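Lab Handout 5: Two-Arm Shelving Task

Course: Introductory Manipulation, room 1702
Instructor: Erlinda Castillo
Lab assistants: Benjie Mangubat, Maricel Policarpio
Reports due: 21st August

5.1 Purpose

In Lab 4 each arm was run alone. In this lab both arms share one table and one task: books start on the table and must end up on the shelf. The grade depends on how the work is divided between the arms and how well your log explains the failures. Speed is not graded.

5.2 Before you start

Read chapter 2 of the Tiongson notes, including the part on workspace overlap. Load the Podstead controller and check that both arms report the same clock. A mismatch there will show up later as a collision that neither arm's log can explain.

Home the left arm first, then the right. Keep hands behind the rail while either arm is powered.

5.3 Reach and overlap

Both arms are mounted on the same rail at the front of the table, so their reach areas overlap in the middle. Treat the overlap as a shared resource. One arm holds the lock, the other waits outside. A book whose center lies in the overlap may be assigned to either arm, but the assignment must be made before motion begins and may not change during a run.

Books that lie flat are harder than books that stand. The gripper cannot close on a cover from above, so the plan needs an edge contact, a small slide or tilt, and then the grasp. Thick books tolerate a poor approach angle. Thin ones do not.

The yellow upper shelf takes books first. With "Animal Farm" lying on its left half, the free space is on the right half, and the next placement should be planned for that side. The brown lower shelf is used only when the upper one has no room.

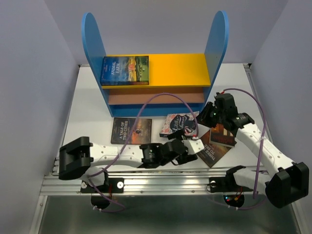 5.4 Procedure

1. Record the start pose of every book, with its angle to the rail.
2. Write the assignment table: book, arm, grasp edge, target shelf.
3. Run the plan at 25 percent speed with the grippers open.
4. Repeat with the grippers active. Allow up to 30 seconds per book.
5. If a book drops, stop both arms, log the pose and restart from step 1.

5.5 What to hand in

One assignment table, one run log and a page of discussion. State where the lock was held longest and which arm was waiting. Groups using the Cilel planner should attach their settings file.

Questions about the controller go to Benjie Mangubat. Questions about grading go to Erlinda Castillo.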